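Terrazzo print on the walls AND marble on the floor, too much?

Mutero Forum > Small Spaces and Surfaces
Thread viewed 1,837 times

pebblewick
Mar 23, 2022
Ok so I need opinions before I order more of this stuff. I went with a terrazzo print for the walls of my packing nook, the kind with black, mustard, pale pink and light gray flecks on white, and then I put a gray and white marble pattern with brownish veins underneath. I loved both samples separately. Together I go back and forth every time I walk past!
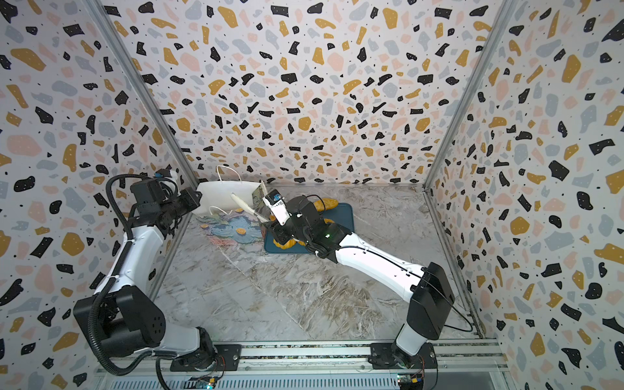

My sister says it makes her eyes itch. I only use it for getting gifts ready, so it's bags and tissue and ribbon in there, and I don't have to stare at it all day. The wall print is from Rollora and I have most of a second roll left. Do I keep going or swap the floor for something plain?

oddsocks721
Swap the floor. Two busy patterns meeting at a corner is a lot, and those brown veins are fighting with the pink.

marmalade_lid
Disagree with oddsocks. The marble is soft enough that I read it as a plain gray. If anything I'd change the walls, but I'm biased because I papered a closet in terrazzo last November and was sick of it in 7 weeks.

pebblewick
Ha, marmalade, that's my fear. The thing is, plain white paper bags look so good against it. I've been doing all my gifts in them (bought a pack of 200 from Turkisetti, I will be using them until I retire) and they'd just disappear on a white wall. Same with anything flowery, I have this piece with pale blue and lavender petals and a salmon bloom and it picks up the pink flecks perfectly. 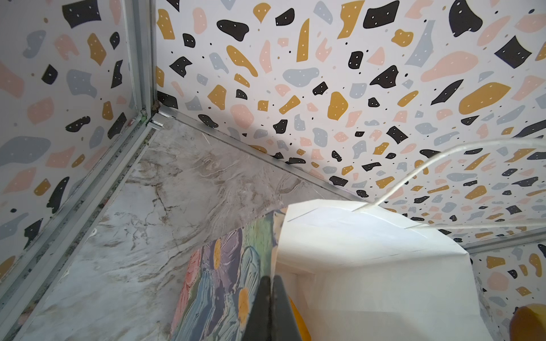
Anyway the bags have those thin white string handles, which I prefer to ribbon because I can't tie a decent bow to save my life.

oddsocks721
Fine, the white against the flecks is nice, I'll give you that one. Floor still has to go.

tinroofjan
Are those handles any good? I bought some with twisted paper ones and they came unglued with one jar of jam inside.

pebblewick
Mine have held so far — but I haven't tried jam. Candles and paperbacks mostly.

grout_expectations
Keep the walls, try a mustard floor. Zalewska used to do a matte sheet in a color close to that, no idea if they still carry it.

marmalade_lid
Mustard floor?? With those walls? No. Leave it alone for a month and see if you still notice it.

pebblewick
Going to wait the month I think. Second roll is staying in its wrapper. If I cave and change the floor oddsocks gets to say told you so, once.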